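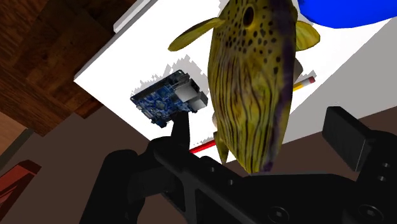

# Sayce-Clutter, recalled split: finger overforce episodes

This directory holds the episodes pulled from Sayce-Clutter after the overforce fault reported in October. They are kept separate from the main release. Do not merge them back in for policy training.

Maintainer: Gwawr Prosser
Fault analysis: Amirhossein Shojaei, Nii Mahama
Last edited: Tue 10 December

## Contents

All episodes are simulated. A two-finger gripper works over a white surface holding a mix of objects, and the target is named in `task.json`. The render at the top of this file is from a fish-target episode, with the yellow-green fish between the fingers and a blue single-board computer on the left.

| Item | Value |
|---|---|
| Episodes in source batch | 891 |
| Episodes recalled | 67 |
| Robot | simulated arm, two-finger gripper |
| Real-robot data | none |

Per episode:

- `rgb/`: rendered color frames
- `joints.npz`: commanded and measured joint positions
- `force.npz`: finger force, left and right, as reported by the simulator
- `contacts.npz`: contact pairs by step
- `task.json`: target name, object list, random seed
- `fault.json`: added after the recall, see below

## What went wrong

The grasp controller closes the fingers until either side reports force above the stop threshold, then holds. In the recalled episodes the stop never fired. The fingers kept closing to the commanded width and the target was driven through one or both pads.

The cause was in asset loading. Soft-looking targets in the Ekeo object pack carry a visual mesh and a separate collision mesh. When a scene was built with more objects than the contact buffer was sized for, the simulator dropped contact pairs from the end of the list without raising an error. Finger pads are registered last, so their pairs were lost first. The force channel read zero, and the controller treated zero as "not touching yet."

Ffion Bowen found it while checking force plots for an unrelated change. Measured finger position and commanded finger position matched to the last digit through the whole closing motion, which should not happen with an object in the way.

The success check did not catch any of this. It looked only at target height at the end of the episode. Several recalled episodes are marked `success: true` because the solver pushed the overlapping target upward.

## Why it matters outside the simulator

A policy trained on these episodes learns to close fully on the target with no force reading. Ffion Price ran one such checkpoint on the bench arm at Emeslow with the fingers empty and the speed limited. It commanded full closing effort on every attempt. The hardware force limit in the gripper driver stopped it. No object was in place and no one was inside the guard.

Any checkpoint trained on the October batch should be treated as unsafe for hardware until it has been retrained. Lowering the driver limit is not a substitute.

## Reading `fault.json`

- `dropped_pairs`: number of contact pairs lost at the first affected step
- `first_bad_step`: step index where finger contact should have begun, from a replay with a larger buffer
- `pad`: `left`, `right` or `both`
- `overlap_mm`: deepest overlap between pad and target in the original run
- `label_was`: success flag before the recall

In 2 episodes the replay diverged before the grasp and `first_bad_step` is null. Nii Mahama's notes on those are in `notes/diverged.md`.

## Fix

1. The contact buffer is now sized from the object list at scene build.
2. A dropped pair is a hard error and ends the episode.
3. The controller stops if finger travel passes the expected contact width with zero force on both sides.
4. The success check requires nonzero force on both pads during the lift.

Item 3 gives false stops when the target has been knocked away before closing. These are logged as `stop_no_contact` and counted as failures.

## Rendering issues, not part of the fault

Shadows are blocky, with stair-stepped edges and small broken patches. This comes from the low shadow map resolution and is present in the main release as well. Shadow shape should not be used to judge contact. The same goes for the color frames in general: a target can appear between the fingers with no contact pair recorded, so use `contacts.npz` from the replay.

## Permitted use

Suitable for testing fault detectors, force-channel checks and success classifiers. Not suitable for imitation learning, reward learning or any benchmark number reported against Sayce-Clutter.

Checkpoints known to have used the batch are listed in `checkpoints_affected.txt`. The Clestska baselines are on it. Report additions to Gwawr Prosser with the training config attached.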